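Clokside Works: Assisted Assembly Project
Second progress report to the Roltimau Fund
Prepared by Kirsty Rutherford, Project Manager, Sterketti
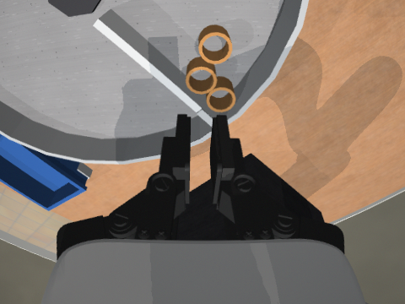 Figure 1. Simulated assembly cell, gripper camera view: three copper-coloured rings and a white bar on the round grey tray.

1. Purpose of this report

This report covers work on the Assisted Assembly Project from the end of the design stage to August. It sets out what has been done against the agreed plan, what has changed for employees on the small parts line, and what remains to be finished before the final grant payment is requested. Spending is reported separately on the Fund's own form.

2. Work completed

The simulated cell is finished and in daily use. It was built by Mac Mathúna under the contract approved in the last reporting period. All picking routines are tried in simulation before they are loaded at Clokside, and no routine goes to the floor until the line supervisor has signed it off.

In the period, 3,065 simulated picks were run and reviewed. Most of the effort went into rings placed close together, as shown in Figure 1. On the line, operators sort rings of this kind by hand and will often slide one clear of its neighbours with a fingertip before lifting it. The first routine had no equivalent step and tended to close on two rings at once. The revised routine approaches the outermost ring first and returns for the others. It has been accepted for floor trials.

The physical cell was installed at Bench 5 over a weekend shutdown. Guarding and emergency stops were inspected before power was connected. Two faults were found in the wiring of the light curtain and were repaired by the installer at no charge to the project.

3. Changes for employees

Before the project, each operator on the small parts line sorted and placed rings for a full shift, with a rotation every two hours. The health and safety survey done with the original application named this task as the main source of wrist and thumb complaints in the building.

Under the trial arrangement, one operator per shift is assigned to the cell. That person loads the tray, clears jams, checks finished sets and records stoppages. The remaining operators continue hand sorting at the other benches, with the rotation shortened to 30 minutes. No positions have been removed and no hours have been reduced. The written undertaking on this point, given to staff at the start of the project, remains in force until the end of the grant term.

Áine Ó Flaithearta, line supervisor, met with both shifts during the period and has provided a summary of their comments. Operators welcomed the shorter rotation. Several said the cell role was tiring in a different way, as it calls for steady watching with little to do between stoppages. Others asked whether cell work would be recognized in their pay classification. Evening shift staff reported that they had received less training than day staff, and the training log confirms this.

In response, the following steps have been taken or are under way:

Cell duty is now limited to half a shift per person.
Make-up training for the evening shift is held on Mondays before the shift begins, on paid time.
The classification question has been referred to Human Resources, with a reply to staff due in the next period.
Stoppage sheets have been rewritten in plainer language, following a draft prepared by the operators themselves.

4. Delays and concerns

Floor trials began later than planned. The replacement tray arrived with a rim that did not match the approved drawing and had to be returned. The supplier has since delivered a correct part.

Early floor trials have produced more than 900 sorted sets. The stoppage rate is higher than the simulation had suggested, mainly where rings carry traces of cutting oil. The simulated parts are clean, and the model does not yet allow for this. Mac Mathúna has been asked to adjust the contact settings and to repeat the affected tests. Until this is done, oily batches will continue to be sorted by hand.

5. Next period

Sterketti will complete the repeat tests, finish evening shift training and carry out the second wrist and hand survey, using the same questions as the first. A decision on a second cell will be deferred until the survey results have been shared with staff. The Fund's approval is requested to move the unspent travel amount to training, as set out in the attached budget form.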